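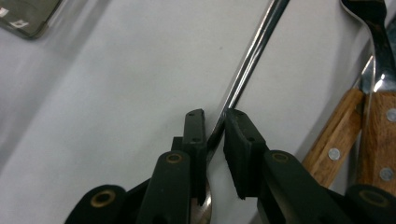
To: Manipulation Methods discussion list
From: Mei-kuen Tsang, Branthorpe Laboratory
Date: 2020-08-30
Subject: Re: Cutlery sorting results and the resampling step

Dear colleagues,

Thank you for the careful reading of our draft report. I reply to the principal query on behalf of the Branthorpe group, and quote it in full so that members who joined the list after May may follow the exchange.

> The draft states that the Ditano policy was trained on 598
> demonstrations recorded with hand-held grippers, and that 904
> were recorded in total. It is not clear to us on what basis the
> remainder were excluded. If the criterion was applied after the
> first evaluation, the reported improvement over the Chou
> baseline may partly reflect selection. We would also be grateful
> for a statement on whether reflective objects were treated
> separately. Our own attempts with polished spoons have been
> disappointing, and we had attributed this to the depth estimate
> and not to the demonstrations themselves.
>
> Regards,
> Brarnoter Manipulation Group

The exclusion criterion was fixed before any policy was trained. A demonstration was retained if the recovered gripper trajectory was continuous from approach to release and if the jaw width could be read throughout. No demonstration was removed on account of the object handled or the outcome of the grasp. We accept that the draft describes this in a single clause and places it after the evaluation section, where it may reasonably be misread. It will be moved forward in the revised version.

On the second point, reflective objects were not treated separately, and we estimate no depth. The policy receives the colour view from the gripper and the jaw width only. Slender metal handles are nonetheless the most difficult items in our set. The highlight along a spoon handle shifts as the gripper moves, and the policy may follow the highlight in place of the edge. A spoon lying at an angle to the jaws, with wooden-handled knives close beside it, is representative of the cases in which we saw the greatest disagreement between predicted and demonstrated jaw paths. Knives with wooden handles gave considerably less trouble.

The resampling step was introduced in response. Segments in which the handle lies between the pads are drawn more often during training than segments of free travel. The weighting is computed from jaw width alone and requires no labelling. In our evaluation of 90 trials per condition, the resampled policy failed to close on the handle in 14 trials. We have not yet repeated this with a second operator's demonstrations and would caution against reading the figure as general.

A related matter was raised with us privately and may be of interest to the list. Free-travel segments above a pale, matte tabletop offer the trajectory estimate very little to hold on to. The metal containers help in that they give the view some structure, but their fronts are mirror-like and carry reflections that move with the gripper. Features found on those surfaces are therefore discarded before the trajectory is recovered, and a stretch with open jaws, bare white surface and containers at the far side of the view is where a break in continuity is most likely to arise.
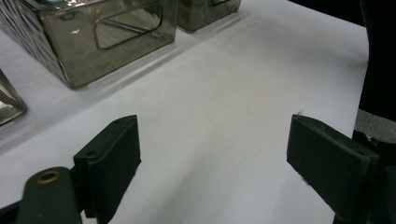

Proposed revisions to the draft

1. The exclusion criterion will be stated in full ahead of the training section, together with the number of demonstrations failing each of its two parts.

2. The Chou baseline will be retrained on all 904 demonstrations and again on the retained set, so that the effect of selection can be judged directly.

3. Results for metal and wooden handles will be tabulated separately.

Members wishing to comment on these revisions are asked to reply to the list, so that the discussion remains in the archive. The Brarnoter group's trial protocol for polished spoons would be particularly welcome, should they be in a position to share it.

Yours sincerely,

Mei-kuen Tsang
Branthorpe Laboratory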